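Medeck revised its warranty terms for laboratory freezers in April. The company's service manager explained the change by telephone. "The old document ran to 44 pages, and customers read the first one," she said. The new version separates parts from labor and lists each exclusion by part number. 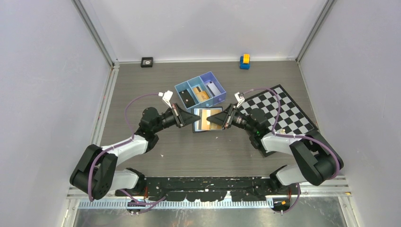
2 min read

Compressor cover now ends at 2288 operating hours - a figure she defends. "Failures before that point are ours. After it, door habits and room temperature matter more."

Claims under 200 dollars no longer need an inspection. Briller, the distributor, still asks for a serial number and a dated invoice.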